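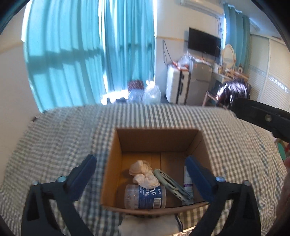

Does hand-held gripper data really carry over to a robot arm?

Posted in Robotics & Automation, Thursday

I've been reading the Bramel write-up, where people collect demonstrations with a hand-held gripper and a wide-angle camera in ordinary bedrooms, then train a policy and run it on a fixed arm. The picture is the sort of thing they train on: blue-padded jaws over a cardboard box on a bed, with a tissue, a plastic bottle and a white tube in it.

They report 3386 demonstrations and say the result "generalises to unseen homes". I've gone through the paper twice and can't find how many homes were in the test. I have a small arm and was going to spend the winter copying this for a sorting job, so before I buy anything: is the claim sound, or is it a nice demo with a big number attached?

stada_bench

Depends what you mean by sound. The collection side is fine. You get the wrist view and the jaw opening, and you can work in a cluttered room without hauling an arm up the stairs. I don't doubt they got 3386 clips.

My trouble is with the test. Look in the appendix, second table. The robot was tried in 2 rooms. They were new rooms, so "unseen" is fair, but "homes" is doing a lot of work there. The objects were also drawn from the same pool used in training, which the main text skips over.

Other things I'd want to see before believing the headline:

The success rate per object. A crumpled tissue and a bottle on its side are very different grasps, and an average over both tells you very little.

What counted as a success. If they allowed 3 attempts per item, as the video captions suggest, I'd like the first-attempt figure next to it.

A run with a smaller training set. If 870 clips do as well as the full lot, the story about scale falls over. They may have done this and left it out. I can't tell.

Also remember that a person's wrist goes places your arm won't. Reaching down inside the wall of a box is easy when you can lean over and tilt your hand. A cheap arm bolted to a table may hit a joint limit or knock the side. Filter for poses your arm can reach before you train, and see how much data you have left. I lost a depressing share of mine.

moradi_k

It works, I did it with the Vodudora kit. Just collect more data.

gantry_and_tea

"Just collect more data" is how I wasted most of September, so I'd go carefully with that one.

I agree with stada_bench on the test but I'm a bit less gloomy about the method. Mine picked rigid things out of a box well enough. Soft things were poor, and anything clear was a coin toss. When it failed it tended to fail the same way, closing early above the object, and extra clips didn't shift that. Fixing the delay between camera and gripper did help. The write-up gives that one sentence.

If it's a sorting job in one place, I wouldn't bother with the new-homes question at all. Record in the spot where the arm will live, using your own boxes, and keep a few objects back that you never train on. Test on those and write down every failure, including the ones that look like bad luck. I'd borrow a gripper for that before paying for one.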